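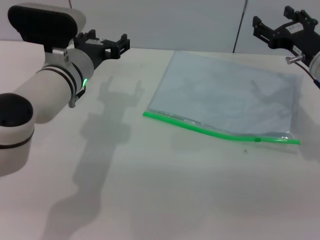 Stakano zip bag set

Student project, Jenirham robotics club. Two arms, one zip-top bag, 400 episodes. Released 17 Jul 2019.

Task: one gripper holds the bag, the other works the green slider. Opening only. Closing is left to next year's members, who have our sympathy.

Splits: the last 23 episodes are held out. Please leave them that way, Yannick.

Known problems: clear plastic confuses the depth readings, and us.

Contact: Ljubica Berisha or Ekow Odoi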